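Workshop Notebook, Patetstead Bindery and Paper Conservation
Entry for July. Parish map, Nalline, continued. 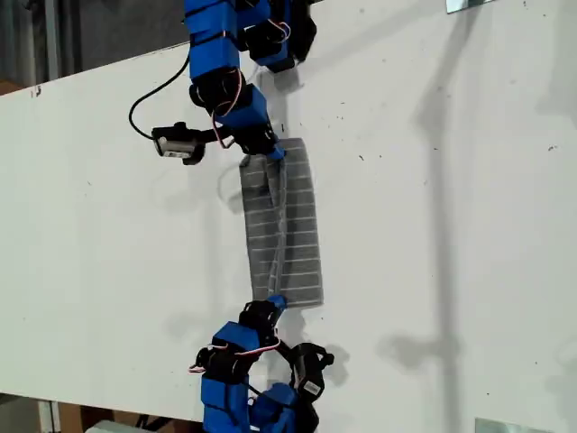
Entry opened at 1400. The map was returned to the bench after its second period under weight. Cockling along the lower margin has reduced but remains noticeable near the cartouche. The old linen backing is sound on the left third and has parted from the paper across most of the remainder. It is proposed to remove the backing in full and reline with Japanese paper and wheat starch paste, as agreed with Damora when the item was accepted.

The adhesive on the previous repair has been tested again. It softens slowly with a damp poultice and leaves a brown residue that can be lifted with a bone folder. The accompanying slip gives the date of that repair as 1972 and bears the initials of the binder, though it does not record what was used. On the evidence of colour and smell it is an animal glue. The patches at the fold intersections are a different matter. They are a heavy machine-made paper, applied across the grain, and have pulled the sheet at each corner. They should come off before the linen is disturbed.

Ink tests. The black printed line is stable to water and to the water and alcohol mixture. The hand-applied green on the commons is not. A faint offset was found on the blotter after one minute. The red boundary wash held, but I would not rely on it over a longer period. Any wetting of the sheet must therefore be by humidification from the back, and the green areas should be faced beforehand. Float washing is ruled out. Rajkumari Kushwaha has asked that this be written on the job card as well as here, and it has been done.

Paste. The batch made in the morning was too stiff and had formed a skin. It was passed through the horsehair sieve twice and let down with filtered water until it fell from the brush in a slow ribbon. A small quantity was kept back at the thicker strength for the edge strips. The remainder of the earlier batch has been discarded. Staff are reminded to label paste jars with the month and the dilution, as two unlabelled jars were found in the refrigerator and neither could be used.

Paper. The lining tissue from Mittal has arrived, 100 sheets, packed flat. The laid lines run parallel to the long edge, contrary to the previous delivery, and the cutting plan has been redrawn to suit. Joins will be water-torn and overlapped by 2 mm. The order for wider blotter has not been acknowledged and should be chased.

Trial piece. A strip of scrap map paper of similar weight was lined and left to dry between felts. The bond is even, with slight curl towards the lining. I attribute this to brushing out too firmly. A second trial with a drier brush is to be made before work begins on the map itself.

Outstanding:
Face the green areas with tissue and record their position on the tracing.
Remove fold patches, upper row first.
Ask Damora whether the linen is to be retained and returned with the map.
Replace the sieve cloth.

Humidity in the workshop was high throughout the afternoon and drying times will need to be extended accordingly.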